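Grollstead Button and Bead Swap - Frequently Asked Questions

Last updated May 18, 2024

When is the next swap?
The next one is in November, in the upstairs room at Traddale Hall. Doors open for stallholders first and for everyone else 40 minutes later.

Do I have to bring something to trade?
No. You can buy with cash at most tables. If you do want to trade, bring up to 400 buttons or 2,000 small beads per person. Larger collections need a table of their own.

How should I sort what I bring?
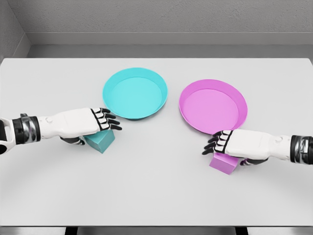
Sorting by size matters most, then by number of holes, then by color. Use shallow containers so people can look through them without digging. Round trays with a low rim work well, and two in clearly different colors, such as teal and bright pink, let you keep trade items apart from items for sale. Please don't bring glass jars. We had two broken at the last swap.

What does a table cost?
A half table is $40 for the day. Write to Lovisa Halvorsen through the contact form and say whether you need a power outlet. Tables against the Torneck Street windows go first.

Can someone tell me what my old buttons are worth?
Britt-Marie Solheim looks at buttons until lunch. She covers glass, horn and military buttons - not plastic. She gives an opinion only and does not write valuations for insurance.
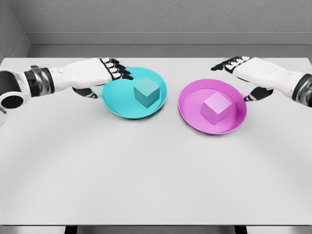

Can I get a refund if I cancel my table?
We refund the full fee up to two weeks before the swap. After that we refund half if someone on the waiting list takes your place.

How many people can come in?
The room holds 200. When it is full we let people in as others leave.

Is there parking?
There is a small lot behind the hall, and stallholders may unload there. Everyone else should use the Urio Road lot and walk up.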